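2 August 2019

Flooring adhesive, emissions and cure. Continued from the Waro notes.

Ching-wen's numbers for the second Murau batch are in. Open time on the sealed concrete panel was 11 minutes before the ridges stopped transferring to the tile backing. The data sheet gives a longer window, but at a lower room humidity than we can hold in the test bay. I am treating the sheet value as an upper limit until we have a dehumidified run.

Peel test, carpet tile on primed panel, 90 degrees: failure in the adhesive layer on all strips from batch one. Batch two failed at the backing on most strips, with residue left along one side. Paavo thinks the trowel was worn on that side and the coat went on thin. Plausible - the notch depth was last measured in October. New blade ordered from Nieminen.

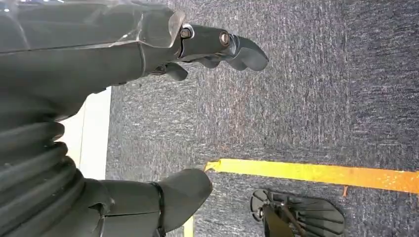 Gray speckled carpet, office side.

Emission chamber: total volatiles at 24 h came out at 637 micrograms per cubic meter for batch one, against 2772 for the old Dornano formula. Background was subtracted in both cases. The old formula was sampled from a tin that had been opened before, so its figure may read low. Eero wants a fresh tin before any of this goes in the report and I agree.

Chamber temperature drifted during the second half of the run. The logger shows a slow rise of around 4 degrees, no step, so probably the bay heating and not the chamber controller. Bảo will move the logger to the inlet and repeat with an empty chamber.

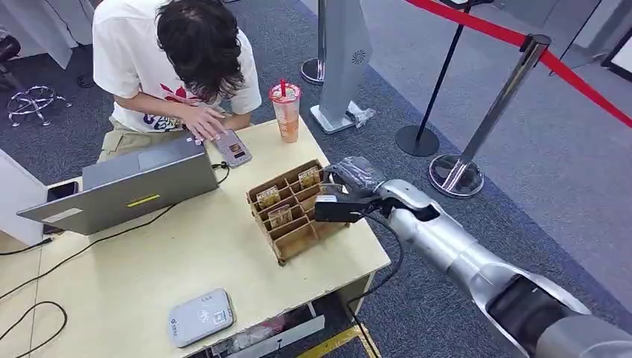

If the empty run is flat, keep the batch one value and note the drift. If it is not, both runs get repeated and the Dornano comparison waits.

Open items:
Mass loss curve for batch two, dishes still on the balance schedule.
Primer coverage per panel, not recorded by me on the first set. Ask Ilari if he kept the can weights.
Relabel the peel strips, marker is coming off in the solvent cabinet.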